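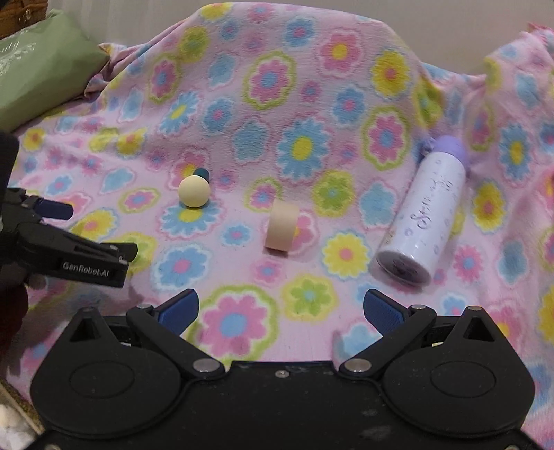 Vol. 2

Search this blog
Search

Swapped hands: what went wrong with the blanket set

I have been putting off writing this up. The short version is that part of a demonstration set was recorded with the left and right gripper streams exchanged, every check I had passed it, and I found out when the two-arm rig drove its elbows at each other. No damage apart from a cable clip. The rest is for anyone who runs a similar pipeline, and for me when I do it again in a year.

Setup, briefly. Two hand-held grippers, each with its own camera, worn through a household pick task: a soft floral blanket, a few small things lying on it (foam ball, roll of tape, spray can), and a fabric basket at the near side. Both grippers log camera frames, jaw opening and pose. Pusimach, my sync script, pulls the two logs, lines up the clocks and writes one episode file with a left branch and a right branch. The files go to Storeo, the box under the stairs that holds everything. Training reads from Storeo. The result gets run on Lý, the two-arm bench rig.

The full set was 300 episodes, recorded over several evenings in December. I chose a blanket on purpose. Hard tabletops had been working well enough, and a surface that sags and bunches makes the height of every object uncertain. I expected trouble there, and for a while I blamed it for what happened next.

The symptom

The first policy trained on the set was bad in an odd way. It would start a reach with the correct arm, get partway, then bring the other arm across the body toward the same object. On a single-object scene it looked like indecision. With the basket in place it was worse, as both arms wanted the same space above the rim.

I assumed the policy was unsure about depth over the folds. I spent two evenings on that theory. I relaid the blanket flatter, retrained with more weight on the final approach, and reduced the crop. The crossing got slightly less frequent, which I took as progress. It was variation between runs. I should have plotted it before believing it.

Then, on a run at reduced speed, both arms committed. The left came over, the right held position, and the two forearms met above the basket. The torque limit on Lý tripped and the rig stopped where it was. I had my hand on the stop button and did not get to press it first.

For the record, I was standing outside the taped line and the speed cap was on. The cap is the reason this is a dull post. I had been thinking of raising it that same evening.

Finding it

I pulled the command log and looked at the seconds before contact. The commands were smooth. There was no spike, no dropped packet and no limit violation on either arm by itself. The policy had asked for exactly that motion, with confidence. A policy that confident has usually seen the motion in its data, so I went back to the episodes.

The camera views settled it. When the two hands work close together, each camera tends to catch a bit of the other gripper. From the right hand, the other one comes in from the left, as in the picture at the top, where it is side-on with its jaws pointing right. From the left hand it should come in from the right. I opened an episode from early in the set and this held. I opened one from late in the set, and the branch named "right" had a gripper sticking in from the right.

I wrote a crude detector that looks for dark, hard-edged shapes near either border and votes over the whole episode. It misses the episodes where the hands stay far apart, and I went through those by eye. Final tally: 80 episodes with the branches exchanged, all of them from a single stretch after a laptop restart.

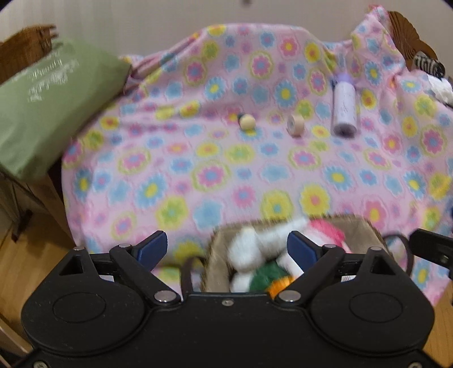

Blanket and basket, seen from one of the grippers.

The second picture is the other case. There is a black mechanical part at the right edge of the view, above the near gripper's right side. Once you know to look, it takes a second to read. I had scrolled past hundreds of thumbnails like it while checking for blur.

The cause

Pusimach assigned the sides by enumeration order. Whichever device the laptop listed first became left. I plugged them in the same way each evening, the order was stable, and I forgot that I had ever written it like that. After the restart both grippers were already connected, the laptop listed them in the opposite order, and the script carried on.

This was my code and my shortcut. The grippers did what they were supposed to do. Each one reports its own identifier in its log header, and Pusimach read that header, printed it to the console and threw it away.

The part that bothers me more is that the episode check could not have caught it. It verifies clock alignment, frame count, jaw range and pose jumps. All of these are symmetric. Exchange the branches and every number stays inside its limits. I had a green column of passes and had started to treat it as a statement about the data, when it only covered what I had thought of asking.

Why the policy crossed over and did not simply fail: with most of the set correct, it learned the right assignment as the main mode. The exchanged episodes taught it a second one, in which the arm on the far side goes for the object. Early in a reach the two are far apart. Closer in, when the wrist view was mostly blanket, it could slip from one to the other. That is my reading of it and I have not tested it properly.

Fixes

Sides are now bound to the identifier in the log header. If the identifier is unknown, Pusimach refuses to write the file. There is no fallback and no override flag. I know how I use override flags.

Each episode starts with a gesture: close left fully, open, then close right fully, open. The check looks for that order in the jaw traces. It costs a few seconds per recording and is tedious. It also catches me picking up the grippers in the wrong hands, a separate fault that the identifier does not cover.

The border detector stays in as a warning only. Too many false alarms to make it a gate, mostly from dark things lying near the edge of the view.

On Lý, I added a forearm distance check that runs on the commanded positions ahead of the motion. Stop distance is 80 mm between the outer covers. I had left it out since the work area was small and the arms "never" crossed. The torque limit is a last resort and I was using it as the plan.

The bad episodes were repaired by exchanging the branches back and mirroring nothing. An early attempt of mine also flipped the images, which was wrong and produced a policy of a quite different badness. The originals are kept on Storeo in a read-only folder.

State of things

Retrained on the repaired set, with the same seed and the same settings as the first run. The crossing is gone in everything I have recorded so far. Reaches into the folds are still poor, and the can tends to roll away when the pad touches it high on the side. So the soft surface was a real problem too, only a different one from the one I was chasing.

Gruton, my older single-arm rig, never had this fault, having only one hand to confuse. I checked its recordings anyway. They have a clock offset I did not know about. That will be the next post.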